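Dreltico Institute for Applied Automation, Dizon Laboratory

1/ We are often asked whether machines can take over ordinary desk chores. Our current answer is limited: in part, and slowly.

2/ This season the Dizon Laboratory is studying paper handling. Sheets bend, slide and stick together, and a grip that suits a box will crease a page.

3/ Across 3,802 logged attempts, single sheets gave far less trouble than stacks. Separating the top page remains the weakest step. An office clerk does it without looking.

4/ Partner offices in Nimstead and Dutstead submitted 26 filing tasks for review. We judged 4 ready for supervised trials. The remainder will be reviewed again in November.

5/ Two arms, printed pages and pink backing on a marbled surface: 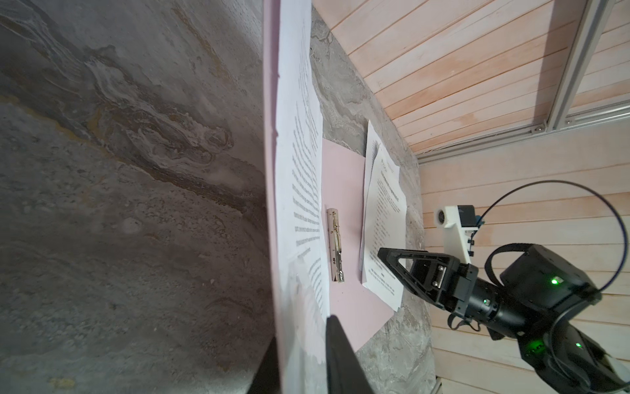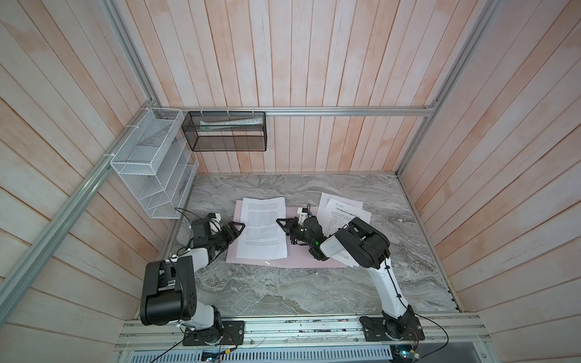
Dreltico Institute for Applied Automation

6/ Offices wishing to submit a task may write to the Dizon Laboratory. Submissions are limited to 20 pages.

Contact | © Dreltico Institute | Back to top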